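Section 3. Planning Your Purchase: Hand-Held Grippers, Props and Spares
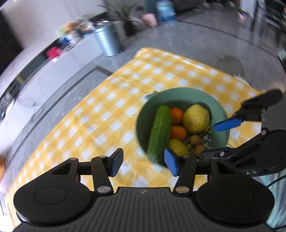 Read this section before you place an order. It covers what to buy for a tabletop recording station that uses hand-held grippers, what to leave until later, and how to set up the budget sheet that comes with the Tenirau starter pack. Installation is covered in Section 4.

3.1 Decide how many grippers you need

1. Write down the tasks you plan to record in the first season. Use one line per task.
2. Mark each task as one-handed or two-handed. Sorting fruit into a bowl can be done with one gripper. Holding the bowl steady while an item is lifted out takes two.
3. If any line is marked two-handed, budget for a pair. The two grippers in a pair should be the same model and the same hardware revision.
4. Add one complete spare gripper for each site. A site with two stations in the same building can share it.

Note: Single grippers can be paired later, but both must then go back to the Demmont service desk for matching. Allow for shipping both ways.

3.2 Fingertip pads and small parts

Pads wear faster than anything else on the station. Textured pads lose grip on smooth items first, so a worn set may still pick up a walnut and let a lemon slide.

1. Order pads by the set. One set fits one gripper.
2. For the first order, buy four sets per gripper.
3. Keep all pads at a station the same color. Mixing colors between sessions makes recordings harder to compare.
4. Order one pivot pin kit per pair of grippers. The kit includes the small pins for the finger joints and the larger pins at the base of the links.
5. Order one extra cable per gripper, in the same length as the original.

CAUTION: Do not use pads from another supplier to save money. A pad of a different thickness changes the closed position of the fingers, and the gripper must be calibrated again.

3.3 Table, cloth and props

Most sites already own what they need here. Check the storeroom first.

1. Choose a table that two people can reach from adjoining sides without bumping elbows.
2. Buy at least two tablecloths with different patterns. Checks, stripes and plain colors are all suitable. Cloths do not need to be ironed.
3. Buy bowls and baskets in more than one size. A strainer bowl is useful for fruit and vegetable tasks, and its openings give small round items somewhere to settle.
4. Buy produce in mixed shapes: something long, such as a cucumber, something large and round, and a few small items such as nuts or small oranges.
5. Enter props on their own line of the budget sheet, under "Consumables."

Fresh or artificial produce can be used. Fresh produce bruises and has to be replaced during a long block of sessions. Artificial produce costs more at the start and is often lighter than the real thing. If you use both, log them separately.

Note: Nuts are an allergen. Check with everyone who will work at the station before you add them to the list.

3.4 The room

You do not need to rent or build a separate room. An ordinary room with furniture, plants and a trash can in it is acceptable, and in many projects it is preferred. Budget for the following only if the room lacks them:

- One grounded outlet within reach of the station
- Overhead light that does not flicker
- Cable ties or floor covers, so that no cable crosses a walkway
- A lockable cabinet for grippers and spares

CAUTION: Keep slack cable off the table edge. A gripper pulled to the floor by its cable is not covered by the warranty.

3.5 Filling in the budget sheet

The sheet has 76 lines. Most sites use fewer than half of them. Leave unused lines blank and do not delete them, or the totals at the bottom will stop working.

1. Enter the number of stations in cell B2.
2. Enter grippers, pads, pins and cables on lines 1 to 17.
3. Enter props and cloths under "Consumables."
4. Enter staff hours under "Operators." Include setup and cleanup time as well as recording time.
5. Enter 1000 in the "Planned recordings" cell if you have no figure of your own. You can change it later.
6. Check the "Cost per recording" cell. If it shows an error, the planned recordings cell is empty.

Storage is often left out. Ask your IT department for a price before you send the sheet for approval, and enter it on line 63.

3.6 Ordering

Send the finished sheet to your Neltero sales contact with form 263 (Equipment Request). Mac an tSaoi supplies the cabinets and floor covers and invoices for them separately, so expect two invoices. Orders for delivery in September should go in before the summer break.

When the boxes arrive, check the contents against the packing slip before you sign. Continue with Section 4, Unpacking and First Power-On.

Section revised 24 November 2021 by Arvid Holmgren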